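Lab Handout 7: Comparing Grippers and Controllers in Simulation

Course notes, Robot Manipulation. Instructor: Dragica Berisha. Room hours are posted on the door at Mollotside.

Read this before you come to lab. You will need the results from Handout 6, mainly the joint limits table and your inverse kinematics function. If your function still returns the wrong elbow solution, fix that first. The comparison below is meaningless if the arm takes a different path every time.

Background

A grasp trial has four stages: approach, descend, close, lift. Last week we looked only at the approach. This week we run all four, on a simple pick task, with two controllers and two finger settings. The object is a red cube. The arm is the same for every trial and so is the table.

The two controllers are the ones we call Prumton and Loletti. Prumton is a plain position controller. You give it a target pose for the hand and it drives the joints there, with no regard for contact forces. Loletti is an impedance controller. It treats the hand as if it were on a spring and damper, so when a finger touches something the hand gives a little. Both run inside Lemma, the wrapper you installed in September.

Starting pose

Every trial begins with the hand above the table, fingers pointing down and open, holding nothing. Do not start with the fingers closed. Some of you did this in the last lab to save a step, and the opening motion knocked the cube away before the trial began. 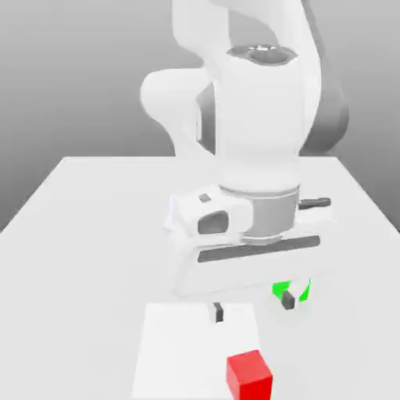 The hand frame has its origin between the fingers. The approach axis points out of the hand toward the table, and the closing axis runs from one finger to the other. Most sign errors come from mixing up the hand frame and the base frame. Print both before you write any motion code. If you command a positive move along the approach axis and the hand goes up, you are in the base frame.

The cube is not always placed directly under the hand. You have to move sideways first, then descend. Do the sideways move at full height. A diagonal move is shorter, but a finger can catch the top edge of the cube on the way down, and then you are measuring your path and learning nothing about the controller.

Procedure

1. Load the task and reset the arm to the starting pose.
2. Set the random seed to 1,669. Everyone uses the same seed so that the cube positions match across groups.
3. Run 100 trials with Prumton and the stiff finger setting.
4. Reset the seed and repeat with the soft finger setting.
5. Do the same two runs with Loletti.
6. Save all four log files before closing Lemma. It does not save on exit.

A trial counts as a success if the cube is off the table at the end of the lift and still between the fingers. A cube that is lifted and then dropped is a failure. A cube that is pushed out of reach is also a failure, but log it separately under "pushed".

What to look for

Watch the contact force at the moment the first finger touches. If the hand is off center, one finger arrives before the other. With the position controller the first finger keeps pushing, and the cube slides or tips until the second finger meets it. With the impedance controller the hand can shift toward the cube. How far it shifts depends on the stiffness you set. Begin with the default and change it only after the four main runs are done.

The solver matters too. At 64 solver iterations the contacts are steady enough for this lab. With fewer you may see the cube creep out of the fingers during the lift, which looks like a bad grasp but is a simulation error. Write the number you used at the top of your report.

Soft fingers are modeled here by lower contact stiffness and higher friction. Real rubber pads also wear and pick up dust, and the model has none of that. Keep it in mind when you write your discussion - a good result in simulation is a reason to test on hardware, and the hardware test comes later in the course.

What to hand in

One table with the success count for each of the four runs, and the "pushed" count next to it. One plot of contact force against time for a success and one for a failure, both from the same controller. Half a page of discussion. Say which pairing you would pick for this task and what you would want to measure on the real arm before trusting it.

Groups may share code for the plots but not the logs. Reports go in the course folder before the next lab starts.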